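Ornley Bimanual Cell: Progress Report to the Program Office
Reporting period ending Mon 7 August
Submitted by Valter Nygård, Cell Supervisor

1. Purpose of this report

The grant agreement for the Ornley cell requires a written account of the setup, upkeep, and repair of the two-arm station at the close of each reporting period. The present report covers the recommissioning of the station after the July shutdown, the state of the grippers and wrist mounts, and the open items carried into the next period. Task results are reported separately under the Zilleo work package and are mentioned only where they bear on maintenance.

2. State of the cell

The station consists of two arms facing one another across a shared work surface covered in yellow. Both arms were powered down throughout the shutdown. On restart, each joint was taken through its full range at reduced speed before any program was loaded. The left arm passed without remark. The right arm stopped twice with a position fault at the wrist, and the fault was traced to a connector that had not been fully seated after the spring inspection. The connector was reseated and a strain relief was added. The fault has not returned.

Wrist and gripper checks are carried out with an operator seated at the station, within reach of the stop control. The revised procedure calls for both grippers to be opened over the work surface with the task items already set out, so that clearances are checked under working conditions.

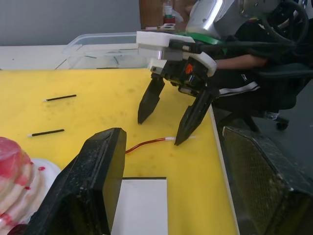
The check takes 40 minutes for the pair when no part needs replacement. It was previously done weekly. We have moved to a check at the start of each working day for the fingers and cable runs, and have kept the weekly interval for the joints.

3. Grippers and fingers

Finger wear remains the main upkeep cost of the cell. The textured inner faces lose grip gradually, and the first sign is usually a thin item turning in the jaws during a handover. A total of 163 wear readings were logged in the period. Two finger sets were withdrawn after falling below the limit stated in the maintenance plan.

Replacement pads were ordered from Plasura. The first delivery was short by one set, and the balance is expected before the next inspection. The supplier has agreed to mark each set with a batch number, which will allow us to compare wear between batches. We had no means of doing so in the first half of the grant.

Closing force was reset on both grippers after the new pads were fitted. Card stock is the most demanding item in the current task set, as excess force creases it and too little allows it to slip. The table layout for the force trials was agreed with the Zilleo team and consists of a decorated cake on a plate at the center, with a card held by the left arm.

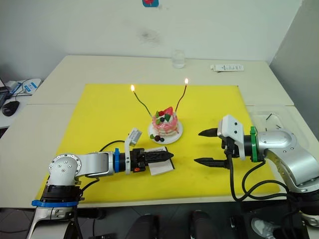
The force setting adopted after the trials is lower than the one inherited from the previous configuration. It is recorded in the cell log along with the pad batch, and any change now requires the signature of the supervisor.

4. Work surface and approach clearance

The yellow surface has picked up smudges and small spots in use. It is cleaned at the end of each day. Replacement is planned for the next period, mainly to give the wrist cameras a more even background.

Approach clearance was measured again with the new fingers fitted. The minimum distance between an open gripper and any fixed item has been raised to 8 millimeters.

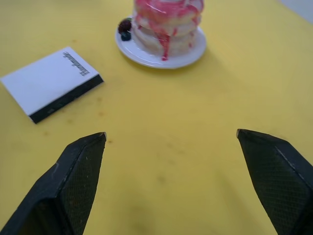
Open gripper fingers over the work surface, with the plate and box beyond.

Nyberg, our service contractor, reviewed the clearance values and asked for one change, to the order in which the arms return to their rest positions. The left arm now clears the center before the right arm begins to move. The change adds a short delay to each cycle, and the Zilleo team has accepted it.

5. Cables and wrist mounts

The cable loops on the right arm were rerouted following the connector fault. Slack at the wrist had allowed the loops to drag on the work surface in certain poses. Some contact remains possible at full extension, and a guide has been requested from Nyberg. The camera mounts on both wrists were tightened and marked with paint across the screw heads, so that any movement can be found by eye.

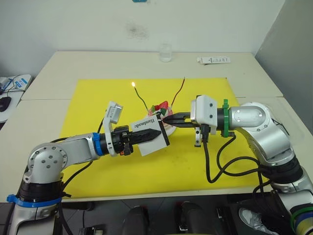 Both arms at the yellow mat, with the card in the left gripper.

6. Spending and open items

Maintenance spending for the period was more than 1,000 dollars below the approved amount, owing mainly to the short delivery of pads. We ask that this sum be carried forward to cover the outstanding set and the new work surface.

Items open at the date of this report:
Delivery of the remaining finger pads (Plasura)
Cable guide for the right wrist (Nyberg)
Replacement of the work surface (Ornley)
Update of the maintenance plan to include the daily check (V. Nygård)

The updated maintenance plan will be sent to the program office for approval before the next scheduled inspection.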